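Kitchen Odds and Ends: the Gallery

Hi and welcome back! I finally got my act together and put up the November batch. If you're new, I collect everyday kitchen stuff – canisters, bread baskets, bins, anything with a lid – and I've been at it for 7 years now. My shelves are full, my sister has stopped asking, and I still can't walk past a yard sale in Skesham without slowing down.

Most of this round came out of a big box from Viorica Sandu, who was clearing out her place before the move and told me to take whatever I liked (I took the box). The rest I found at Kurkavia, on the back tables where the prices get silly after lunch. Five dollars for a bread basket!

I'm a sucker for plain things. Give me cream and white over painted roosters any day, and a bit of wicker to warm it all up. Svyatoslav Hladun wrote to ask if I'd trade a canister for two of his enamel ones – maybe, ask me again after the holidays.

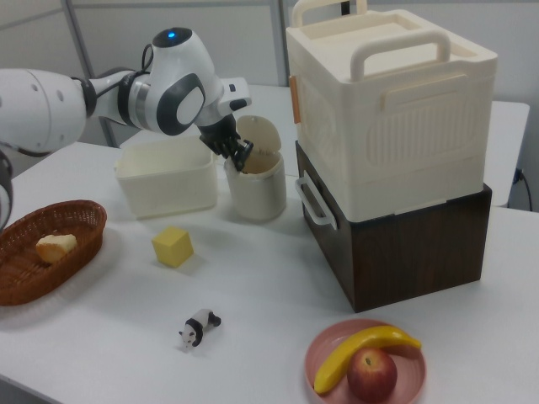
Cream canister with the flip-up dome lid open, white bin next to it, and a piece of bread in the oval wicker basket. The yellow cube is in there too.

I love that squat round shape. Lids like this are so handy when you've only got one hand free, and I'd happily keep cookies, tea bags or dog treats in one. More baskets next time, once I clear a shelf!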